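# Speaker notes: Handling rules for garment demonstrations

Slot is 25 minutes. Stop at slide 16 if questions start early.

**Slide 4 – Scope**

These rules cover hand-held gripper work on hanging clothes at the Larka site. Arm-mounted work falls under the Heffernan sheet and is out of scope today. Say this once, then move on.

**Slide 5 – Before recording**

Read the checklist out loud. Both finger markers must be clean and unobstructed. Pads are checked for lint and replaced at 30 hours of use, even if they look fine. Operators log the pad change before the next episode – entries made at the end of a shift were wrong often enough that Usadar stopped accepting them.

**Slide 6 – Approach and grasp**

Fingers come up to the hem open, one on each side of the cloth. Close on fabric only. Tags, labels and buttons are not grasp points, and an episode that uses one is marked invalid. 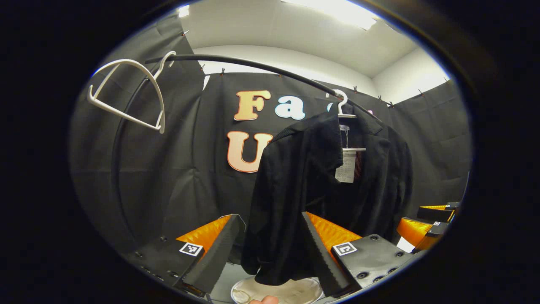 The closing speed limit applies to knits and wovens alike. Lợi Nghiêm asked for a separate limit for lined jackets, and the draft has a placeholder for it in section 3. Do not quote a value.

**Slide 7 – Rejecting episodes**

Reject for any of the following:

- garment leaves the hanger when the task does not call for it
- a marker is covered during the grasp
- operator's free hand touches the garment

In the Mindon review, 39 episodes were rejected, most for covered markers. Pause here. People usually ask whether a rejected episode can be trimmed and kept. It can't. The whole episode goes, and the reason code stays in the log.

**Slide 8 – Open items**

Wording for slipped hangers. Who signs off on pad suppliers. Next draft goes out in December; comments go to Lợi.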